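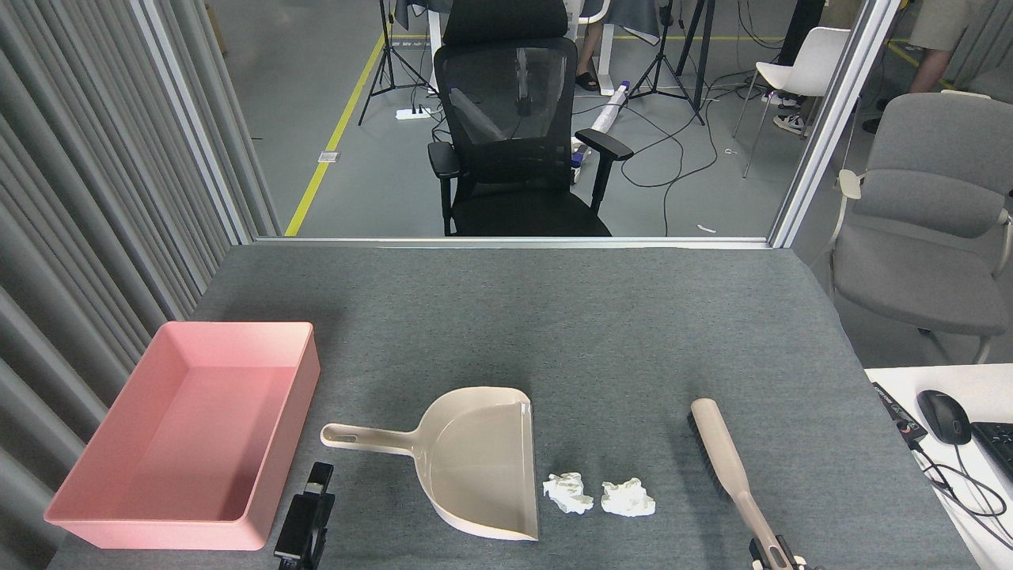 What is staged demonstration collection in robot learning?

Staged demonstration collection is a way of recording training data for a robot in which a household task is split into named stages, and the person guiding the robot marks the change from one stage to the next while the recording is running. The stage marks are stored with the camera and joint data and are used later in training.

Background

Robots with two arms are often taught by imitation. An operator guides the arms through a task, the movements are saved, and a control program called a policy is trained to produce similar movements from what the cameras see. A single saved run is called a demonstration or an episode.

Short tasks such as picking up a cup can be learned from fairly small sets of episodes. Longer tasks are harder. Sweeping up litter with a brush and dustpan, for example, requires the robot to take hold of two tools, keep one still while moving the other, get the litter over the lip of the pan, lift the pan level and tip it over a bin. A policy trained on whole episodes may do each part well and still fail between parts. A common fault is that the robot goes on sweeping after the pan is full, or lifts the pan while litter remains on the table. The camera view just before and just after such a change can be almost the same, and the policy has little to tell it which movement comes next.

Earlier answers to this problem included cutting episodes into pieces by hand after recording, or having a second program guess the cut points from the speed of the arms. Cutting by hand is slow. Guessing from speed works poorly in sweeping, where the brush stops and starts many times within one stage.

Method

The version of the method usually cited was worked out by a group led by Ardalan Sadeghi at the Sketthorpe laboratory and is known as Pralero. It uses a foot pedal. The operator, whose hands are busy with the control handles, presses the pedal once at the end of each stage. The press is written into the recording with the same clock as the cameras.

In the cleanup task, the stages are:

Reach. Both grippers move to the tool handles.
Grasp. The grippers close on the brush and the dustpan.
Sweep. The brush pushes the litter onto the pan.
Lift. The pan is raised and kept level.
Empty. The pan is tipped over the bin.
Return. Both tools are put down and the arms go back to the start position.

The litter is crumpled tissue. Tissue is light, changes shape when pushed and does not roll in a predictable way, so no two episodes are quite the same. Felt is used as the table surface. It keeps the tools from sliding when they are touched and gives them a plain backdrop. The starting places of the tools, the tissue and the bin are changed between episodes.

The background is left as it is. People walk past, chairs are moved and cables lie where they lie. Early Pralero recordings were made behind a closed curtain, and policies trained on them did badly once the curtain was opened. The group stopped closing it after February.

Training

The policy has two outputs. The first is the next short run of arm movements. The second is an estimate of the current stage, learned from the pedal marks. During use there is no pedal, and the estimate is fed back into the policy as an input at the following step.

Operators do not press the pedal at exactly the same point every time. Some press as the pan leaves the table and others a moment before. To allow for this, the marks are blurred in time, so that the policy is taught a gradual change from one stage to the next. Without the blur, the stage estimate was found to flicker back and forth near the end of the sweep, and the arm holding the pan would twitch.

Episodes with a missing or doubled pedal press are set aside. They can be repaired by hand if the error is plain, but the published set leaves them out.

Results

The main data set, named Moon, holds 2,305 episodes of tabletop cleanup. Of the episodes recorded, a further 159 were set aside for pedal errors.

The group compared a policy trained with the stage marks against one trained on the same episodes with the marks removed. Each was given 300 trials. A trial counted as a success only if all the litter ended up in the bin and both tools were put down. The policy with stage marks did better overall, and most of the difference came from the step between sweeping and lifting. The two policies were about equal at grasping the tools, where the marks add little.

A second test looked at how much data was needed. With a smaller set of 817 episodes, the policy with stage marks matched the unmarked policy trained on the full set. The same test was run again at Prurton on arms of another make. The gap there was smaller but in the same direction.

Limits

The method depends on the task having clear stages in a fixed order. Folding a towel fits fairly well. Tidying a mixed pile of objects does not, and attempts to mark such tasks led operators to disagree on where one stage stopped and the next began.

Recovery is another weak point. If a tissue falls off the pan during the lift, the correct action is to go back to sweeping, but most recorded episodes move through the stages in one direction only. The trained policy tends to carry on and tip out whatever is left. Sadeghi's group later added episodes in which the operator drops a tissue on purpose and presses the pedal twice to mark a step back. This helped with dropped litter – though not with dropped tools, which were left out of the added recordings.

Some researchers have also questioned whether the pedal is needed. They argue that a policy with a longer memory of past camera views could find the stages without marks. Tests of this idea have used different tasks and different arms, and the results have not been compared directly with Pralero.

Related methods

Staged collection is close to skill labeling, in which each piece of an episode is given a written name by an annotator after the fact. It differs from keyframe teaching, where only a few arm positions are saved and the robot fills in the path between them. The pedal has also been combined with spoken notes, recorded by the operator during the episode and turned into text afterward.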